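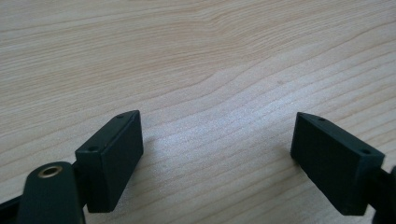 Search this repo... Go to file

# Urton hand-held demos, README

Hello! If you've found your way here you probably want the grasping demonstrations we used for the Skirberg experiments, or you're Illia and you've lost the link again. Either way, come in.

I'm Bohdana Demchenko and I look after this data with Ivan Hrynyshyn and Bohdan Symonenko. Hryhorii Didenko wrote the training code, which lives in its own repo (called Kun, don't ask me to explain the naming). Moan at me about the data, moan at him about the code.

## What we were trying to find out

We wanted to know how much the "nothing is happening yet" part of a demonstration matters. Most people trim it. You record somebody picking up a cup with a hand-held gripper, you chop off the bit at the start where the fingers are open over a bare table, and you train on the rest. I did that for ages without giving it a second thought.

Then Ivan noticed that our arm kept closing its fingers on thin air, well before it got to the object. His hunch was that the policy had hardly ever seen an open, empty gripper, so it had no idea that staying open was a perfectly good thing to do. So we stopped trimming and ran everything again!

## What's in it

- 1,977 demonstrations, all done by hand with the gripper
- 5 tasks: pick up, put down, turn over, push aside, and "approach and wait"
- 200 of the demonstrations are approach and wait only, so the fingers never close at all
- one wrist view per demonstration, plus finger width and tool pose

We recorded 3,000 to begin with. The rest went because the pose tracking slipped or because the person (usually me) forgot which task they were on halfway through. The rejected ones aren't in the download, but the list of reasons is, in `rejects.csv`.

## What we found

Keeping the empty start helped. The early closing became much rarer on the pick up task, and it got a bit better on turn over as well. Push aside didn't care either way. Put down was slightly worse, and I haven't got a good explanation for that one. Bohdan thinks the policy now dithers before letting go, and having watched the playbacks with him I'm inclined to agree, but we haven't tested it properly.

Adding the approach and wait demonstrations on top gave another small improvement. If you only have an afternoon, I'd record some of those before anything fancier. They're quick, and your wrists will thank you.

## Things to watch out for

Pale wood with a strong grain is lovely to look at and a bit of a nuisance. A policy can latch on to the pattern and use it to work out where it is, and then it falls to bits on a plain surface. Shiny patches move about as you move the gripper, too. We shift the colours and brightness in training, and it helps, though it's no cure.

The fingers are dark green and come out nearly black on camera. Dark objects can blend into them once they're held, so go easy on any mask that works by colour alone.

Finger width is in metres. The first release had it in millimetres. Sorry, Illia Stasiv, and thank you for spotting it.

## Getting started

Unpack the archive, run `check_files.py`, and have a look at a few demonstrations by eye before you train anything. The split we used is in `split.txt`, and please keep to it if you want to compare with our results.

Jaritance let us use their storage for the big files, so downloads can be slow in the mornings.

Last updated 28/01/2022. The next version should be out in March, with more put down demonstrations in it.

5 comments · Share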